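Mothers' Supper at Pellska Hall Returns This September

If you have a little one at home and can't remember the last time you ate a meal while it was still warm, the folks at Hilach Family Circle would love to see you. Their free mothers' supper is coming back to Pellska Hall this September after a summer off, and it sounds like it will be every bit as cozy as last year's (there will be pie again, we are told!).
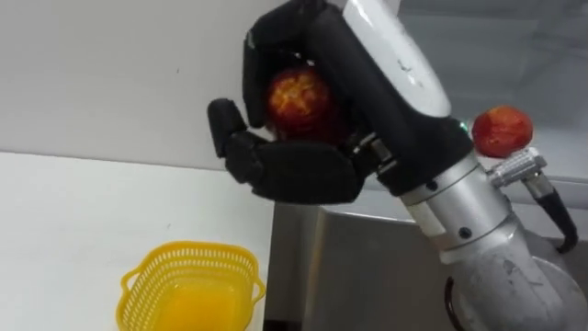

Doors open at 5:30 in the evening, and the hall can seat up to 567 guests, children included. Over the past year the Circle served 903 suppers and also matched new mothers with a neighbor who calls once a week, just to chat and listen.

Daniyal Kakakhel, who runs the kitchen, began cooking for the group when his own three were small, and he still makes the soup himself.
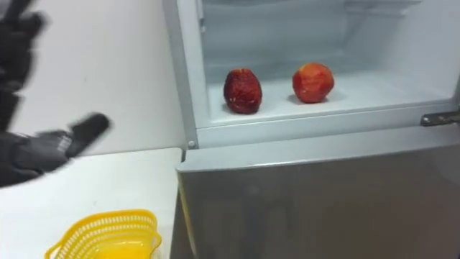
Zaidi wrote to us that she came last fall with a six-week-old, meaning to stay ten minutes, and ended up closing the place down with two mothers she now talks to nearly every day.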